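Ticket 2052
Category: Linen and laundry
Opened: 07/06/2018
Opened by: Inna Pylypenko
Assigned to: Jaanus Navickas
Site: Gorkham House, room 6
Status: Resolved

Problem
Shirts folded on the bed in room 6 don't hold their shape. They look fine when the last fold goes in, then the sleeves slide out on the way to the drawer. Same trouble with the long-sleeved and the short-sleeved ones. The folding guide from Sidalside says to work on a flat surface and the bed is the only one in there big enough.

Update 1, Inna Pylypenko
Tried the long-sleeved shirt first. Collar toward the pillows, one sleeve brought across the front on the diagonal. The bed cover is quilted and quite slippery, so the shirt moves every time I pull on the sleeve. Tried smoothing harder and that made it worse.

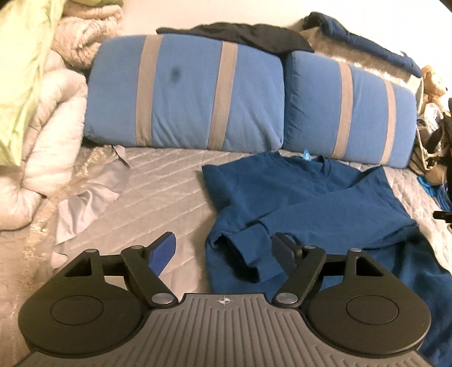 Teal-blue long-sleeved shirt, one sleeve across the front.

Reply, Jaanus Navickas
Two things to check. First, the angle of the sleeve. If it goes across on a slant the cuff ends up low on the shirt, and the next fold catches it and drags it out. Bring the side of the shirt in first, then turn the sleeve straight down along the edge. Second, are you folding face up? The guide has the shirt face down for everything except the Derer polos.

Update 2, Inna Pylypenko
Was folding face up, yes. Turned it over and did the sides first. Better. The sleeve stayed put but the whole shirt still slid when I folded it in half. Put a bath towel under it and it stopped sliding. I would like to avoid the towel if we can, the Mulcahy order is short this month.

Reply, Jaanus Navickas
Leave the towel for now. Please try a short-sleeved one on the bare quilting so we know if it is the cover or the sleeves. Keep the pile on the other side of the bed and leave the cushions where they are, they don't matter for this.

Update 3, Inna Pylypenko
Short-sleeved result: less sliding, but creases. Laid it flat with the collar up near the cushions. I get soft creases at the shoulder and underarm, and a long one straight across the lower body. If I fold over that long one it shows on the front afterwards. 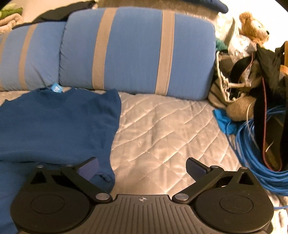 Dark blue short-sleeved shirt before folding. Note the line across the lower body.

Reply, Jaanus Navickas
Lift it by the shoulders, give it one shake and lay it down again. Don't try to press the crease out by hand on quilting, the padding gives and you only move it along. Any bunched bits, pull from the hem and not from the middle.

Update 4, Inna Pylypenko
Shake and relay works. Did the short-sleeved one with no towel and the long-sleeved one with a towel. Both went into the drawer in one piece. Checked again after 45 minutes, no change.

Resolution
Cause: slippery quilted cover, plus sleeves folded before the sides.
Fix: shirt face down, sides in, sleeves straight down, then in half. Towel under long sleeves only. Shake out and lay again if there is a crease across the body.
Follow-up: Jaanus to ask Sidalside if the guide can mention quilted covers. A plain cotton cover for room 6 is on the list for March.

Closed by: Jaanus Navickas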